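Hand-held gripper kit for recording folding demos - worth it for a small team?

Asked by Mahmoud Bouzid

We are looking at the Arholm hand-held gripper kit from Kivance and I would like to hear from anyone who has used one for laundry work. There are 4 of us and we want to record people picking up and folding clothes in ordinary bedrooms, then train an arm on the recordings later. The kit is listed at 864 pounds with one spare set of finger pads.

What I want to know:

Do the pads get hold of thin fabric lying flat on a sheet, or do they slide over it?
Is the view wide enough to keep both fingers and the whole bed in shot?
Is the Fornwood upload service worth paying for, or can you manage the files yourself?

I have read the product page and it only talks about boxes and cups, so it is not much help to me.

Mohcine Benjelloun

We have had two of the kits since spring and use them for clothes nearly every session, mostly on beds.

Flat fabric is the weak point. The pads are fine on anything with a fold, a cuff or a hem standing up a little. On a T-shirt spread out flat you have to come in low with the fingers open, press down lightly and close slowly. Most people get the knack after an hour or so. If you come straight down from above you will pinch the sheet as well and drag it along. Pull the sheet tight and tuck it under the mattress before you start.

The view is wide enough. Both pads stay in it when they are open, and past them you get the bed and a good part of the room. A typical view before a pick, with the pads apart and a white garment on the right of the sheet: 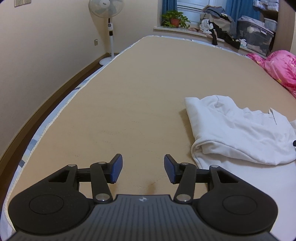
Page last changed: June 3, 2023

You can see how much of the room comes into it. The window, the curtains, the fan in the corner and the clothes on the sill are all there, so ask whoever lives in the place before you record, and put away letters and family photos. We lost a morning's work over a bank statement on a bedside table.

Check the pivot screws on the arms every week. Ours worked loose on one kit and the fingers stopped meeting squarely. A drop of thread lock sorted it. The spare pads are needed - the first set went shiny after 23 sessions and began to slip on cotton.

On Fornwood, we paid for it for 6 weeks and then stopped. It did what it said, but our connection was too slow to send a day's recordings overnight. We now copy everything to a drive at the end of each session.

For your use I would buy one kit, try it for a fortnight and then decide on a second.

Pads and Pivots

Agree about the screws. I don't agree about stopping the upload service, it checks for dropped frames and we would have missed those. Depends on your internet.

Also it gets heavy. Swap people over every half hour.

tallis_m

Never used this one but I had a cheaper gripper and it was rubbish on socks. Ask the seller if they will lend you one first.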